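Support > Demo equipment > Tickets > 1021

Ticket 1021: Folding cell, left gripper slow to release
Opened by: Ludmila Vrabec, Trencombe
Assigned to: Mikkel Arnardóttir, Kostiuk
Status: waiting for customer
Opened: April 2026

Ludmila wrote:

Hello, we prepare the folding cell for the open day at Plollcombe and we have a problem with the left arm. At the end of the side fold the gripper gets the command to open, but it stays closed for a moment and then the arm already starts to move away. The fabric goes with it and the fold is spoiled. The right arm does not do this. We run the speed at 97 percent, the same as at the last visit. I have restarted the controller two times and there was no change. No error is shown in the log.

Mikkel wrote:

Thank you for the clear report. Please send me a picture of the left gripper at the shirt in the side fold step. Please also tell me if the gripper opens normally when you command it by hand, with no fabric in it.

Ludmila wrote:

By hand it opens well, I tried it with the arm parked. The picture you asked for is attached. I would like to know if the fingers should be so near to the corner.

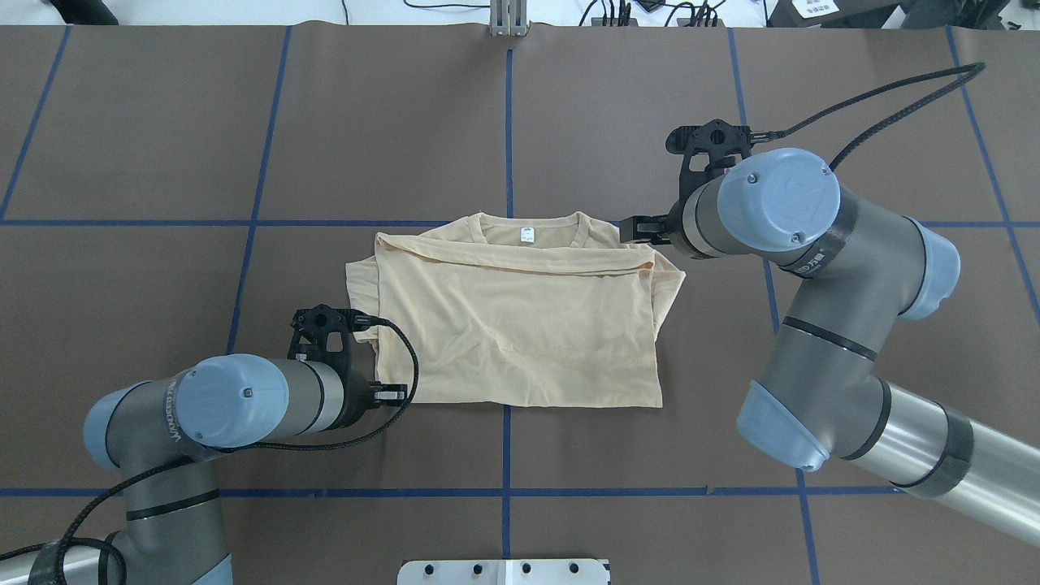

Attachment 1: side fold step, left gripper at the lower left part of the shirt.

Mikkel wrote:

The position is acceptable for me. I see that the left side of the shirt is a little bunched, so please give the gripper a longer wait before the retreat. In the Drillent program, open the side fold step and look for "release wait" of the left arm. I think it has the value 0, and the right arm has a different one. Copy the value from the right arm, save, and run the fold at half speed first.

Ludmila wrote:

You are right, the left value was 0. I copied it and made 2 folds at half speed. Both released correctly. I could not yet test with full speed, the hall is closed for today. Must I save the program also on the backup card?

Mikkel wrote:

Yes, please save it there also. I leave the ticket open until you have tested at your normal speed.

2 comments are hidden (internal)
0 shares

Related tickets
- Gripper does not close after emergency stop
- How to park both arms before visitors enter
- Drillent: copy a step from one arm to the other
- Checklist for a demonstration day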